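Altolex Two-Arm Bench Unit: Set-up Guide
Section 7. Desk tidying routine

Read this section before you run the routine for the first time. Allow 23 minutes for set-up.

What the routine can and cannot do

The unit can lift upright jars and bottles in and out of an organizer with fixed compartments. It is slower than a person and it needs the organizer to stay where you taught it. It cannot yet sort a mixed pile, and it should not be left to work alone. If you bought the unit to take over a whole chore, plan on doing the first and last part by hand.

Before you start

Load the Gondotell profile, version 554 or later. Earlier versions do not know the difference between a lid and a shoulder and may grip too high.

Setting up

1. Put the organizer on the table within reach of the arm you plan to use. Close all drawers.

2. Stand each container upright in its compartment. Containers that lean against a divider are the most common cause of a missed grip.

3. Choose the arm in the Dima menu. Park the other arm low and to the side, with its gripper clear of the organizer.

4. Jog the gripper to each container in turn and save the position. Use the lid or upper rim for a short jar, and the middle of the body for a bottle.
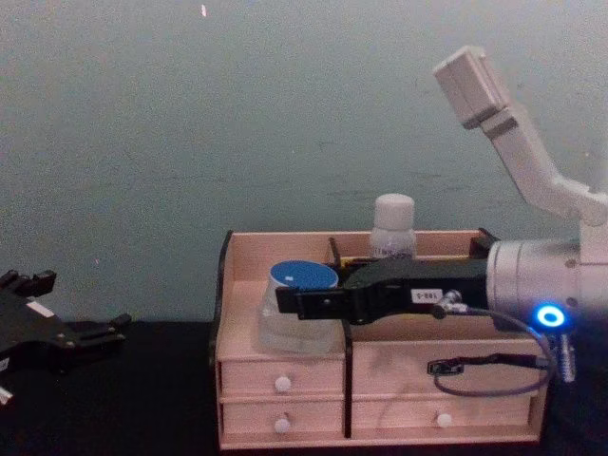
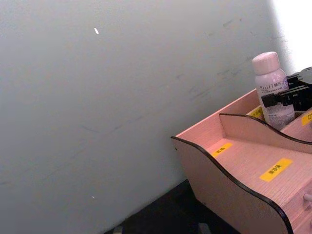

5. Check the cable at the gripper. Some slack is normal, but it must not catch on a drawer knob when the arm lifts.

6. Set the grip force. Start at 23 for thin plastic and raise it one step at a time. The highest setting, 1000, is for metal parts and will crush a cosmetics bottle.

7. Run one container at slow speed with your hand on the stop button.

Caution: Keep fingers out of the compartments whenever the arms are powered.

Note: Drawers are not supported. Ákos Fülöp tested drawer opening on our Kelemen bench and the small round knobs slipped too often to release it. We plan to look at it again in September.

If the grip fails

Error 977 means the fingers closed without meeting anything. Stand the container up, then repeat step 4 for that position only. If the error comes back, send the log to Ferenc Bognár at the service desk with the profile version.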